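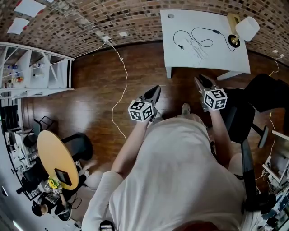 赤茶色の木の床と白いテーブル(プラーデール館)

10月
文・ゼルソープ株式会社 広報室 タデオ・バルデベニート

ゼルソープ、複合施設「プラーデール館」の木床改修を完了
既存床材を研磨して再利用、全館の貸室予約を再開

ゼルソープ株式会社は、同社が所有・運営する複合施設「プラーデール館」において進めてまいりました木床の改修工事を完了し、10月より全館で貸室の予約受付を再開いたしましたので、お知らせいたします。

プラーデール館は、貸室、事務所区画および小ホールを備えた3階建ての施設で、延床面積は2,890平方メートルです。このうち木床を採用している1,885平方メートルを今回の工事の対象といたしました。木床の全面的な改修は、開館以来25年で初めてとなります。

工事に先立つ調査では、窓際の退色、出入口付近の塗膜の摩耗、ならびに一部区画における床鳴りが確認されました。一方で、床材そのものには研磨に十分な厚みが残されていたことから、当社は全面張り替えの案を見送り、既存の床材を研磨したうえで再塗装する工法を採用いたしました。損傷の著しい箇所については、倉庫に保管していた開館当時の予備材を用いて部分的に差し替えております。

施工は株式会社サリナス木工が担当いたしました。塗装には臭気の少ない水性塗料を使用し、研磨作業は事務所区画の入居者の皆様の業務に支障が及ばないよう、早朝および夜間を中心に実施いたしました。仕上げの色調は開館時の記録写真と保管材を照合して決定し、従来の赤みのある色合いを引き継いでおります。廊下と小ホールの舞台前には、歩行量を考慮し、貸室よりも艶を抑えた塗料を用いました。

プラーデール館館長 ヤミラ・アクーニャのコメント
「長くご利用いただいている皆様から、床の色を変えないでほしいとのご要望を数多く頂戴しておりました。試し塗りは予定より回数を重ねることとなり、2階の予約再開が当初の見込みより遅れましたことをお詫び申し上げます。工事期間中の騒音や通路の変更につきましても、入居者の皆様のご理解に深く感謝いたします。」

■貸室のご利用について
利用区分は従来どおり、午前、午後、夜間の各区分です。料金の改定はございません。予約は1階受付の窓口または電話にて承ります。工事期間中に予約の振り替えをお願いした団体の皆様には、優先受付のご案内を別途郵送しております。

■床面保護に関するお願い
机や椅子を移動される際は、引きずらずに持ち上げてお運びください。重量のある備品をお持ち込みの場合は、受付にて保護シートを貸し出しております。床面への粘着テープの直接貼付はご遠慮ください。飲み物をこぼされた場合は、乾いた布で速やかに拭き取り、退室時に受付へお申し出ください。屋外用の靴でのご入室はこれまでどおり可能ですが、雨天時は玄関のマットをご利用くださいますようお願いいたします。

■今後の予定
当社は、日常清掃の手順を見直すとともに、塗膜の点検を毎年実施し、摩耗の進んだ区画から順次塗り重ねを行う計画です。また、姉妹施設であるクルタナム会館につきましても、床および建具の調査に着手しております。同館の工事の有無および時期は、調査結果を踏まえて決定し、改めて公表いたします。

■施設概要
名称:プラーデール館
規模:3階建て、延床面積2,890平方メートル
主な用途:貸室、事務所、小ホール
運営:ゼルソープ株式会社

■本件に関するお問い合わせ先
ゼルソープ株式会社 広報室
担当:バルデベニート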